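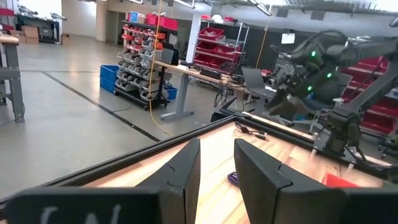
Do you really go round the clamps every morning, a reader asks under my last page, or is that just something you tell people to do? Every morning, yes! I do it with my coat still on, and the kettle goes on afterwards.

Anyway, you lot seem to like the bench cell posts, so I've gathered up the tips I've been scattering in the comments since March. It's a table with two arms on it and a gripper on the end of each (ours goes by Suvon, and the one in the next bay is Famden). Most of looking after it is ordinary housekeeping.

Clamps first
Put your hand on the base of each arm and push, properly, in all four directions. If anything shifts, switch off, undo the clamp completely, wipe both faces and do it up again from scratch. I used to give a loose one a quick extra half turn and walk away, and I'd find it loose again by teatime. A strip of masking tape on the rail, with a pencil line where the clamp edge should sit, saves a lot of squinting.

Fingers
A lint-free cloth, barely damp, then a dry one. Do the inner faces and run the corner of the cloth along any seam. Please don't use the spray stuff from under the sink — I tried it once and the grip was like butter for two days. When the pads start to look shiny, order new ones. Samumden sell them in bags and I write the bag number on the lid of the tin, so the tin currently says 1557, with 3015 crossed out above it.

Change both pads together, even if one looks perfectly good. I know, I know, it feels wasteful.

Cables on the arms
Leave slack at every joint. Move the arm slowly by hand to the far ends of its reach (power off, brakes as your own manual says) and watch the loops the whole way. If a cable goes tight, even for a moment, it needs more length there. I use hook-and-loop straps now and I've thrown all my zip ties in the drawer, where they can stay. Snug is enough, and you should be able to turn the strap with a finger and thumb.

Spare leads
Fold them into loops about as long as your hand, put the strap round the middle and leave the plug end free. Never wind them round your elbow! My old leads all had a twist in them that no amount of hanging over a door would get out.

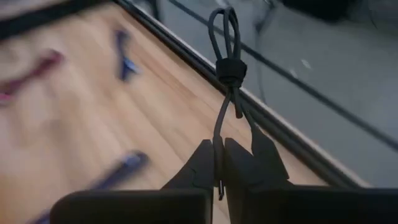

Strapped lead held plug end down in the gripper.

For picking up a lead like that, I set the fingers to close on the hard housing of the connector and keep them off the cord. Start with a gentle grip and go up a little at a time.

The table top
Crumbs of tape, screws, that little washer you were sure you'd put in your pocket. Brush the wood along the grain and do the inside edge of the rail with an old paintbrush.

The notebook
Ours is the Alemayehu hardback with squared paper, 300 pages, and I put down the date, what I touched and how it felt. "Left wrist a bit notchy" is a perfectly good entry. I'm on my second one, and it lives on a string at the end of the bench with a pencil tied to it.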